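Small boxes on the table, and how to keep them in order

Posted by Friederike Haberkorn, Nov 26, 2025

In our house everything small ends on the table. Tea cups, the sugar, a pot with pens, the screws from something which was repaired in February and still has one screw too many. My mother had a cupboard for all this. We have a flat with thin walls and few cupboards, so I have learned to work with boxes which stay on the table and look decent there.

I write down what works for us. Some of it I have from my neighbour Sanaa Abdelaziz, who keeps a much tidier kitchen than I do.

First, choose the box after the things and never before. I made this mistake with a nice box called Rullness, which was 5 mm too low for every cup we own. Put the cups on a sheet of paper, draw a line around them, measure the height with a ruler and add the width of a finger. Then go to the shop with the paper in your pocket. It looks a little silly, but you will not have to bring anything back.

Second, leave one side open. A box with a lid that must be lifted will be used for one week. After that the cups stand beside it and the lid carries the post. If you can reach in from the front, also children and tired people will put the cup back.
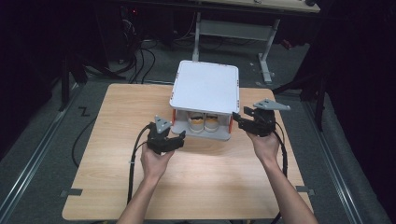
A lid on posts is my favourite solution for cups that are used every day. The dust falls on the lid and the air can still go through, so a cup that was not dried perfectly does not begin to smell. You can build it yourself with two boards and four pieces of round wood, 12 mm thick, glued and left overnight under a heavy book. With two round cup-like containers side by side under a white square lid, as you see it on the table, it is already enough for a couple, and a coloured side panel like the orange-red one at the left makes it more friendly. I would round the corners of the lid a little with sandpaper. Sharp corners catch the sleeve, and then the cups fly.

Where to put it: towards the far edge of the table, so that the front part stays free for work and for eating. Do not put it exactly at the edge when people walk past on the other side. We keep one hand's width of distance.

If the box slides when you take something out, glue small felt pieces under the base. Felt is also kind to a wooden surface. On glass or on a very smooth table rubber is better, but lift the box from time to time, for some rubber leaves yellow marks which do not go away. Odair Rangel wrote to me that he uses slices of an old bicycle tube. I have tried it and it holds well, only the smell needs some days.

Cleaning. Once a week I take everything out and wipe the base with a damp cloth and one drop of washing-up liquid. White plastic becomes grey in the corners first. For this I take bicarbonate of soda mixed with water to a soft paste, leave it on for 45 minutes and rub with an old toothbrush. Please do not use the rough side of the sponge. It makes fine scratches and next time the dirt sits deeper.

For wooden boxes use less water, and dry them at once with a second cloth. A little oil twice a year is good for the outside. Inside I leave the wood without oil, as the cups would take the taste.

Cups with a golden band should be washed by hand, in warm water and with a soft cloth. In the machine the gold becomes pale after some months. Do not stack them either, the foot of the upper cup rubs on the rim of the lower one.

If you have a good method for tea spoons, please write to me. Ours still live in a jam glass and fall over every morning.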